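Section 4. Moving a packing station over to the Jendis arm

For line leads and packers at the Clirnisness site. Read all of it before the shift, not during.

Before you start
1. Tell the packers. In person, at the start of shift — not by a note on the board.
2. Log in to the practice table with your own badge.
3. Set speed to 45 percent. Leave it there for the first 100 picks.
4. Check that the stop button is in reach of your chair.

Note: practice picks don't count toward anyones numbers. Hajar Belkadi has signed off on this, so don't let anyone tell you different.

Practice run
5. Load the mixed-size layout. Wait for the view to settle.
6. Bring the arm down slow. Stop above the part.
7. Check finger gap, then close. Not before.

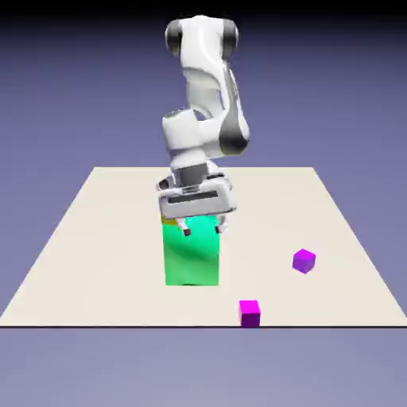 Who does what now. Packers stop lifting and start checking. You pick the order, watch the approach, and clear anything the arm refuses. Same pay grade, same breaks. In the mixed-size layout the tall green block is the one to talk through with a new person: fingers still open over it, housing right on top, much smaller purple and magenta cubes off to the right. Ask them which part they would send the arm to next and how far up it has to come first. Let them answer. Most people coming off hand packing go too low, too soon.

CAUTION: don't carry practice heights over to the live station. Totes from El Sherbiny are taller than the old ones. Teach the heights again, every time.

Going live
8. Two people at the station for the first 645 cartons. One checks, one clears.
9. Swap roles every 45 minutes. Checking is tiring in a diferent way than lifting, eyes mostly.
10. After 100 clean cartons in a row you may go to full speed. A refused pick resets the count.

Note: hand packing stays open on bench 2 through April. Anyone can ask to go back to it for a shift, no form needed.

If the arm stops
11. Hands out. Press stop even if it looks dead.
12. Read the code, write it on the Stusano sheet.
13. Clear the part, step back, restart from the panel.

Same code twice — call Gonçalo Prata, don't try a third time. Night shift, leave the station off and pack by hand.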